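Dasutov (robot arm)

Dasutov is a mobile robot arm built in a shared workshop for household laundry work, mainly loading and emptying a front-loading washing machine. It was developed at the Calloway workshop from parts bought secondhand and parts printed on site. The design files are free to copy, and builders outside the workshop have put together their own versions.

Background

The project started as a repair job. A workshop member had bought a used arm with a failed elbow joint, and the first few months went into replacing the joint and writing a new motor driver. Once the arm could hold a position, the group looked for a task that would need reaching, gripping and moving in a small space. Sorting screws was tried first and dropped. Laundry was chosen the following September, when the workshop was given a front loader for washing shop rags and aprons.

An earlier machine called Tivby, a fixed arm bolted to a bench, is sometimes listed as the first version of Dasutov. The two share a gripper motor and little else. Tivby could lift a towel out of a bin but could not reach into a drum.

Design

The arm has 7 joints and is carried on a low wheeled base. The base holds the battery, the main computer and a steel plate that keeps the robot from tipping when the arm is stretched out. At full reach the wrist extends 70 centimeters beyond the front of the base, enough to touch the back of most household drums.

Joint housings are printed in a nylon blend. Early housings were made of a cheaper plastic that softened near the motors, and several cracked along the layer lines. The shoulder is the only joint with a machined aluminum housing.

Wiring runs outside the arm in a cloth sleeve. This makes the arm look unfinished, but a damaged cable can be changed without taking a joint apart. Connectors are keyed so that the elbow and wrist cables cannot be swapped.

Gripper

The gripper has 2 fingers driven by one motor through a pair of linked gears. The fingers taper toward the tips, so that they can slide under a fold of cloth or into the gap behind a door rim. The force limit is set in software and is kept low for fabric. A separate setting is used for doors and basket handles.

Finger shape changed more often than any other part of the robot. Short, wide fingers held cloth well but struck the rubber gasket on the way into the drum. Longer ones cleared the gasket and flexed too much under the weight of a wet towel. The current pattern is stiff along most of its length and thin only at the end.

Sensing and control

A small camera at the wrist gives the close view used for grasping. Position relative to the washing machine is worked out from fixed features on its front panel. Open doors caused trouble in early trials, as reflections on curved glass were often taken for edges. The control program, Vunamik, now ignores the glass and looks for the darker ring around it.

Vunamik splits a job into short steps such as approach, reach, close and withdraw. Each step ends with a check of the gripper motor current. If the current suggests that nothing has been picked up, the step is repeated up to 3 times before the robot stops and sounds a tone. A person then has to clear the step by hand from a keypad on the base.

Use with washing machines

Dasutov works only with front-loading machines. It does not choose wash programs or add detergent. The basket is placed in front of the machine by the operator, close enough that dropped items fall into it. Doors that swing to the left suit the standard arm mounting. For doors that swing the other way, the shoulder bracket has to be turned around and the base calibrated again.

Single garments are handled more reliably than full loads. Knotted sleeves and sheets wrapped around other items remain the main cause of failed picks, and small socks are often left behind in the folds of the gasket.
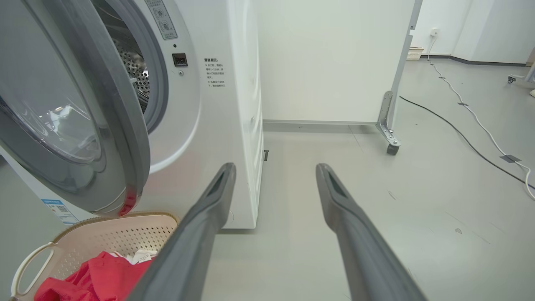
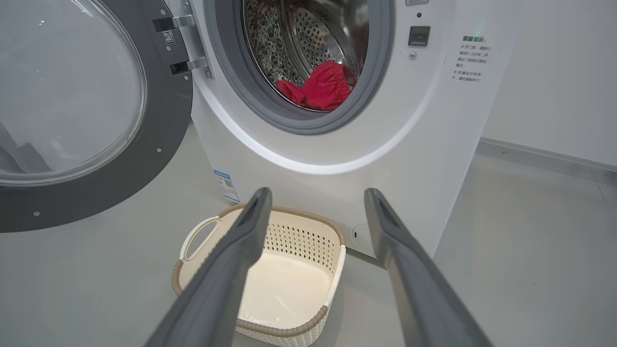 Wrist camera views of the gripper fingers at a front-loading washing machine with its door open and a basket on the floor in front.

Related builds

A lighter version with a shorter forearm has been built for use with tabletop drying racks. It uses the same gripper and an older release of Vunamik. Builders of this version report nearly the same picking speed, with less wear on the shoulder gears.

See also
Tivby
Vunamik
Mobile manipulator
Parallel gripper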